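2018-11-10

I meant to write this last night but fell asleep with my shoes on, so it's going down this morning with coffee, while the street is still quiet. The arm has been at the Skorncombe lab since February and I still catch myself saying good morning to it - I say good morning to the freezer too, so that may not mean very much.

We used to put up to 200 tubes through our hands on a heavy shift, and my thumbs knew it. Now I set out the rack and the cup, check the run sheet, and stand back while the arm does the reaching. I thought I would love that part, and some days I do! Other days I feel like a guest at my own bench. 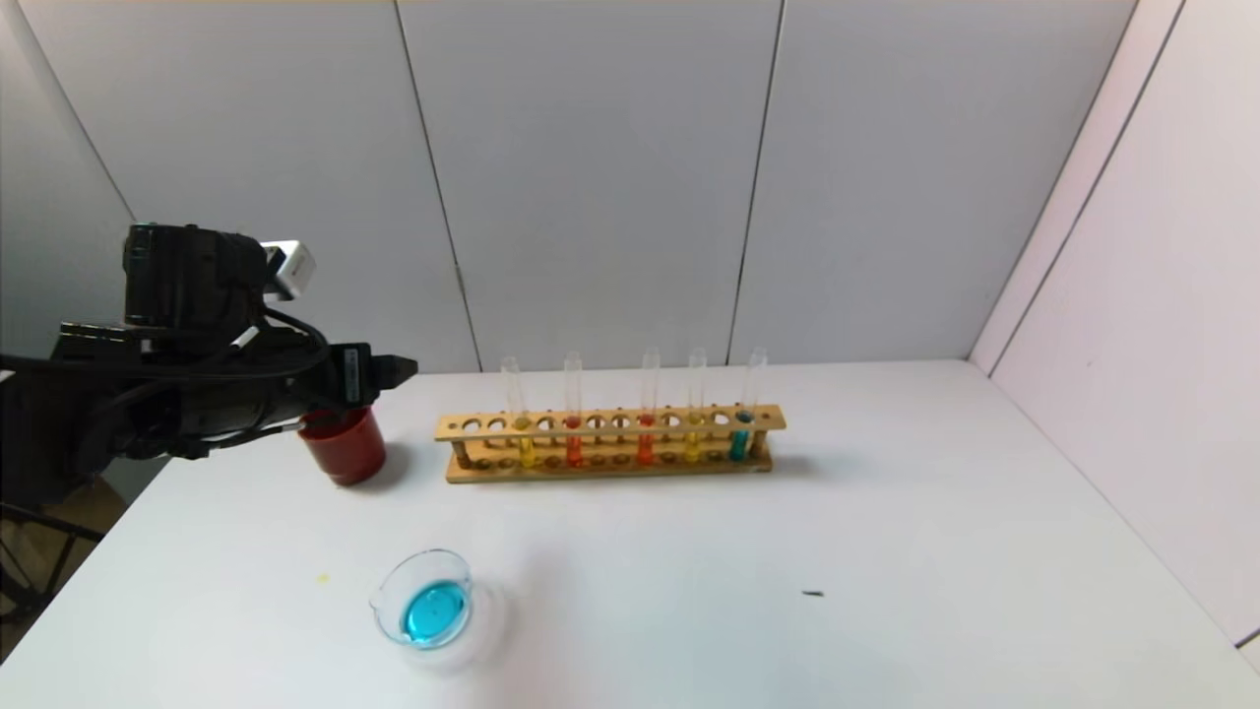

Rostislav Vlček told me at lunch that he misses the racking more than he expected, that it was the one hour of the day when his head went quiet, and that watching a machine do it is more tiring than doing it himself ever was. I had been thinking the same for weeks and was so glad to hear it from someone else that I gave him half my plum cake.

I did promise myself I'd be fair in these pages, so let me say that my wrists don't ache in the evenings now, and I've gone back to knitting after a very long break. I've also learned to read the view from the gripper, which made me feel seasick the first week. It's a funny way to look at a table, down between two black fingers, with our old wooden rack off in the corner.
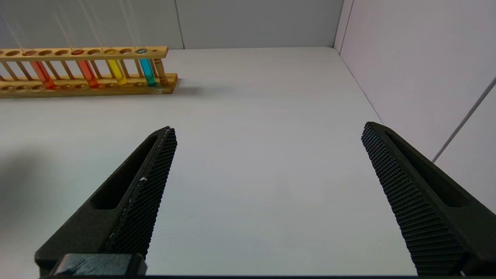 What changed for the rest of us

The Afolabi contract came in at 614 samples, and the old way that would have meant everybody staying late and somebody crying in the supply room (me, last time). We split the shifts differently now. One of us minds the arm, one does paperwork, and the others get to do the checking properly, with time to talk a thing over.

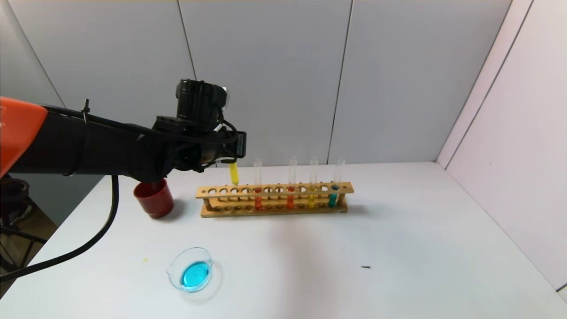 The yellow one, over the left end of the rack.

I worry some about the new girl from Fletov, who has never racked a full day by hand and may never need to. Should she learn it anyway? I think so, and I'm going to ask if she can have a morning a week with me, just tubes and the radio.
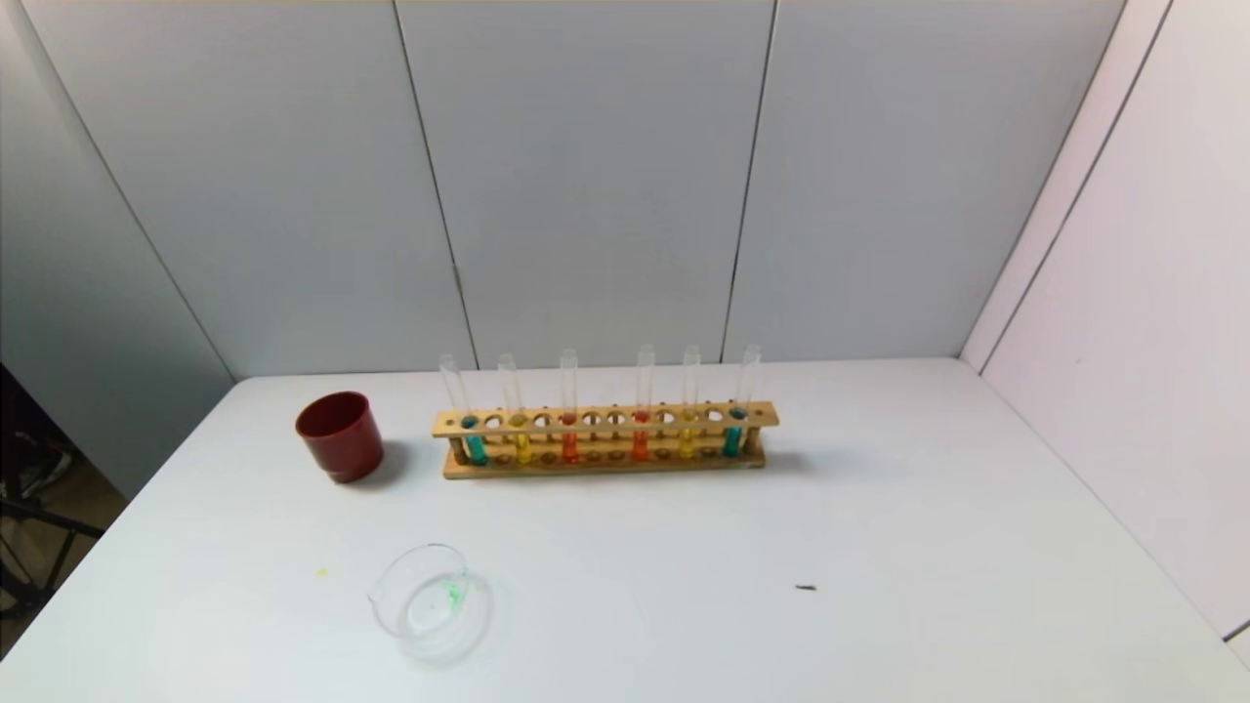
She'd be good at it, too, she has patient hands and she hums. I'll bring it up when we go over the new schedule, and if they say there isn't time I'll remind them how much time we were told we'd be saving. Now I have to find my other glove and call my sister back.

14 comments | 9 shares
Back to top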